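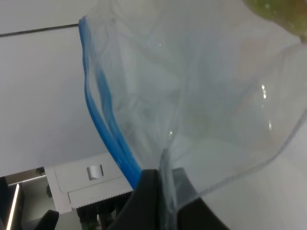

What does Drutmont do?

It's the control and planning software I use for handling soft, see-through packaging with two arms. Mostly that means zip-top bags: finding the zipper strip, getting a grip at each end, keeping the film stretched just enough, and moving the whole thing without either arm fighting the other one. It takes in camera frames and joint readings and puts out joint targets for both arms, 20 times a second. You can run the whole stack or just pull out the bits you want (lots of people only want the strip tracker, and I get it, that's my favorite part too).

Who is behind it?

Mostly me, Uriel Rivadeneira. I wrote the first version of the planner and I answer most of the mail. Declan Dunne did the calibration tool, which is called Plasavel, and a good half of the tests. We're both at Rafferty, a small packaging automation shop, and they let us put the code out for anyone to use.

What's Drirkex, then? I see it all over the config files.

Drirkex is the message layer. It carries frames and joint states between processes and stamps everything with one clock. It used to be its own project and the name stuck in the config keys, so you'll see drirkex_port and drirkex_clock and so on. I keep meaning to rename them and then I remember how many people's launch scripts I'd break!

Which cameras do I need?

One fixed camera that sees the whole table, and one at each wrist. The fixed view tells the planner where the bag is and which way it's turned. The wrist views handle the last stretch before the fingers close, when the arm blocks the fixed camera anyway. You can run with the fixed camera alone by setting wrist_views to off, but expect it to miss the end of the strip a lot more often. If you only have money for two cameras, go for one fixed and one on whichever arm grabs the zipper end.

How does it find a clear bag on a white table? That sounds awful.

It is kind of awful! Clear film on white gives you almost nothing to work with. You get glare, you get creases, and both of them change completely when the film moves a little. My first tracker tried to outline the whole bag and it was hopeless, it would happily outline a reflection and follow that off the table.

So I gave up on the outline. The tracker looks for the colored strip first, fits a smooth curve through it, and treats the rest of the bag as "film is probably on this side of the curve." Whatever is inside the bag gets found separately and used as a sanity check. If the strip is over here and the fruit is way over there, something is wrong and the frame gets dropped.

What if my bags have a clear zipper?

Then the strip tracker won't do much for you, sorry. You can mark the two corners by hand in Plasavel at the start of each run and the planner will go from there. I'd love a proper fix. If you've got a trick with lighting from the side or a polarizer, write to me, I really do want to hear it.

How do the two arms share the load?

One leads and one follows. The leader gets a normal path from the planner. The follower gets a distance to hold and a direction to hold it in, and it works out its own path from that. I tried planning both arms as one big system with all the joints together and it gave lovely paths, but every little slip meant planning the whole thing again, and by the time the answer came back the bag had moved.

The distance to hold is the number you'll spend your time on. It's called span in the config. Too small and the film sags, the contents slide to the lowest spot, and the tracker loses the middle of the strip. Too big and the fingers start to creep off the plastic.

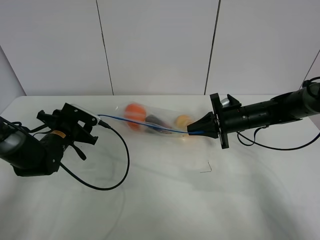
What I do now is start with span a bit short of the real length of the bag and let the follower open it up slowly until the follower's motor current starts to climb. Then it backs off a touch and holds. The setting for that is span_search, and it's on by default. Turn it off if your bags are all the same and you've measured them, it'll save you a moment on every pick.

Heavier things in the bag need a shorter span, by the way. I had that backward for ages.

Do I need force sensors at the wrist?

You don't need them. I work off motor current, which is noisy, so there's a filter on it, and the filter adds delay, so there's a setting for the filter too (current_window). If you have real force sensors, plug them in through Drirkex and set load_source to wrench. Declan runs it that way at home and likes it.

Why does the follower arm shake when it's holding still?

Nine times out of ten it's the clock. The two arm drivers report their joint states at slightly different moments, and if those aren't lined up the follower thinks the leader is moving when it isn't. It corrects, the film tugs back, it corrects again, and off you go. Run the clock check in Plasavel and look at the offset between the two arms. If it's fine, turn down follow_gain by a little and try again. If it still shakes, look at your cables. I lost an afternoon once to a cable loop that was pulling on the gripper every time the elbow came up, and no amount of tuning was going to help me there.

What happens if frames arrive late?

Anything older than 200 milliseconds is thrown away and the planner keeps using the last good estimate. If it goes too long without a good one, both arms slow down and hold where they are. They don't let go. I had it opening the grippers on a timeout in the early versions, which seemed safe on paper and meant a lot of picking fruit up off the floor.

Is there any learning in it, or is it all hand-written?

A mix. The strip tracker is a small network, trained on frames I labeled myself with a lot of coffee. Choosing the grip point is also learned, from 1,078 recorded episodes where a person drove the arms. Everything after the grip - the lead and follow part, the span search, the slow-down rules - is plain code you can read in an evening. I like having it split that way. When something goes wrong during a carry I can open one file and see why, and when something goes wrong at the grip I know I need to go look at the recordings.

Can I train the grip model on my own recordings?

Please do! The format is described in the docs folder. Each episode needs all the camera streams, both arms' joint states, and a marker for the moment each gripper closed. The marker matters more than anything else in there. I held back 321 episodes for testing, and when I went through them again I found a bunch where the marker was late, so the model had been learning to close in the wrong spot. I've since added a script called check_marks that flips through the frames on either side of each marker so you can fix them by eye. It's boring. Put some music on.

Why does it pick a different end of the bag each time?

The planner scores both ends and takes whichever one looks easier to reach, and on a bag lying near the middle of the table those scores are nearly equal, so a bit of noise tips it. You can pin it with prefer_end set to left or right. I leave mine free, partly so I find out about problems on both sides, but for a real line I'd pin it.

There's a related thing with bags lying at a slant. The approach angle comes from the strip, and the flap of loose film past the zipper doesn't get counted as part of the bag. If the fingers come in from that side they can push the flap along in front of them and bunch it up. The fix so far is flap_margin, which starts the approach a little farther out and comes in lower.

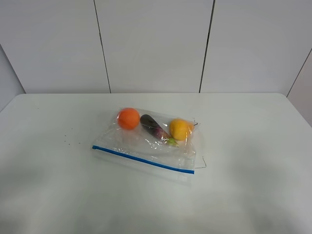

Declan thinks flap_margin is a patch and wants it gone. His view is that the tracker should be taught to mark the flap as its own region, so the planner can choose to grab it or stay clear of it, and that a fixed margin will always be wrong for somebody's bags. He's probably right, and he has a branch with the start of it. It's slower than I'd like and it gets mixed up when there's glare, so for now the margin stays and the branch is there if you want to try it (it's called flap-regions).

Does what's inside the bag matter?

More than I expected when I started. Round things roll and shift the weight while you're lifting. Long things are steadier, but they can wedge across the bag and stop the film from stretching out. The planner doesn't try to predict any of it, it only watches where the contents are and slows down if they're moving fast. Dark items are easy to track. Pale ones on a white table, behind a crease with a bright streak on it, not so much.

Can I try it without two arms?

There's a replay mode that feeds recorded episodes through the tracker and planner and shows you what they would have sent. It's how I test most changes. There's no real simulator. I tried a couple of cloth models for the film and none of them creased the way plastic does, so I stopped before I'd spent my whole spring on it.

What's coming next?

The January 2025 release cleans up the Drirkex settings (the old keys will still work, don't panic) and makes check_marks a lot faster. After that I want to get to pressing the zipper shut along its length, with one arm holding and the other one sliding. I've got a rough version and I'm hoping to share it in April. If you'd like to test it early, send me a note with the kind of arms you have and what your bags are like, and tell me if the zipper strip is colored.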